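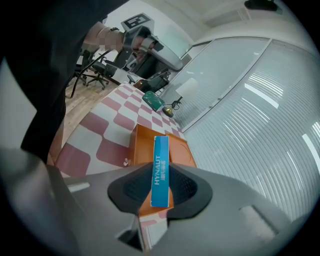

Organizar uma manhã desportiva no bairro é das coisas mais divertidas que se podem fazer com pouco dinheiro, e quem experimenta uma vez quer logo repetir! Na associação Gisstead fazemos a nossa em fevereiro, com frio e tudo, e na última edição tivemos 73 inscritos, dos miúdos da escola aos avós. Comecem pelas inscrições em papel, que continuam a ser as mais práticas: uma ficha por pessoa, com nome, idade, contacto e prova escolhida. Para as juntar serve qualquer caixa baixa de madeira, do género tabuleiro, como a alaranjada que está em cima da mesa, atrás da caixinha azul. As fichas ficam deitadas e à vista de quem chega.

Escolher as provas

Três provas chegam perfeitamente para uma manhã. As nossas são uma corrida curta, um circuito de estafetas e um jogo tradicional, que muda todos os anos (o da malha foi um sucesso enorme, houve gente a jogar até à hora do almoço). Pensem em provas em que uma criança e um adulto possam fazer equipa.

Marcar o percurso

Façam o percurso a pé na véspera, devagar, com giz e fita. Marquem a partida, a chegada e todas as curvas. O nosso tem 2 quilómetros e passa pelo largo Tsakiris, onde há sombra, um bebedouro e espaço para as famílias aplaudirem. Se houver estrada pelo meio, falem com a junta de freguesia com bastante antecedência e perguntem que autorizações e que seguro são precisos no vosso caso.

Formar equipas

Para as estafetas, sorteiem as equipas na hora. Parece confuso, mas resulta lindamente: pessoas que nunca se tinham falado acabam aos gritos umas pelas outras! Dobrem os papelinhos com os nomes, misturem bem e tirem quatro de cada vez. Se sobrar alguém, essa pessoa entra numa equipa à escolha e um colega corre a meias com ela.

No próprio dia

Abram a mesa às 9 da manhã e deem a primeira partida uma hora depois. Entreguem os dorsais, confirmem os contactos e expliquem o percurso em voz alta, duas vezes. Foi a Sarmīte Vītola, treinadora do clube Tadero, que nos ensinou a fazer o aquecimento com música, todos juntos e em roda, e nunca mais o fizemos de outra maneira.

Tenham à mão:
- água e fruta cortada
- estojo de primeiros socorros
- apito e dois cronómetros
- alfinetes para os dorsais (levem o dobro!)
- sacos para o lixo

Resultados e prémios

Afixem os tempos assim que acabar cada prova. Nós damos medalhas de cartão pintadas pelas crianças e a taça Trustach, que passa de equipa em equipa e fica um ano em casa dos vencedores. Guardem as fichas até terem conferido todos os resultados.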